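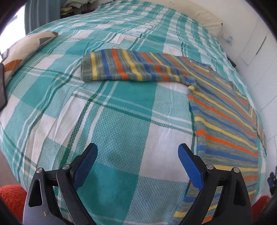

Blue pads on the fingers, striped sweater on the bed.

The second revision of the Ornum gripper keeps the layered black plates and changes the pads. The first set was a hard rubber that skated over knitwear. The new ones are softer, blue, and rectangular, one at the end of each finger, so I can swap them without taking the linkage apart.

Each finger turns on two screws. In revision one I ran them straight through printed holes, and after 80 open-close cycles there was enough slop to feel at the tips. Bushings fixed most of it. The screws now get thread locker, Bridwood medium, one drop each, and I leave them overnight before loading the fingers.

Knits are the hard case. A woven shirt folds where you pull it. A sweater stretches first, then moves, and the sleeve arrives later than the hand does. My working rule is to pinch at the cuff or the hem, where the fabric is doubled or ribbed, and to keep the lift low. Pinching mid-sleeve leaves a dimple and drags the shoulder along with it.

Niloufar Nikzad machined the pivot spacers for me on the small lathe at Mirzaei, the shared shop where I rent a shelf. They came out 3 mm thick. The drawing said 3.2, my error, and a shim takes up the difference. Her note on the bag read "measure, then draw." 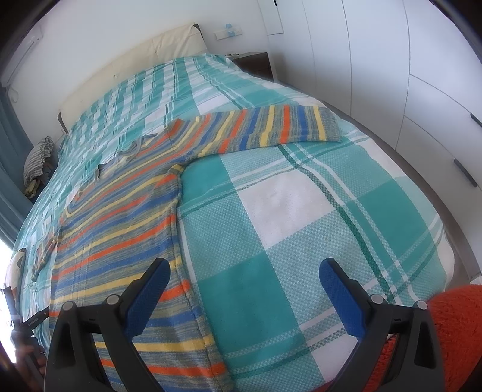 Do the pads need cleaning between sessions?
Wipe them with a damp cloth every 14 folds, more often with wool. Lint fills the texture and the grip drops off before you can see much on the surface.

Still open: the trigger return spring is too stiff for long sessions, and the Flarnby log script drops its last line if I stop it mid-write. Part 401 on the sheet is the replacement spring. It goes in when the next batch of plates is cut, in May.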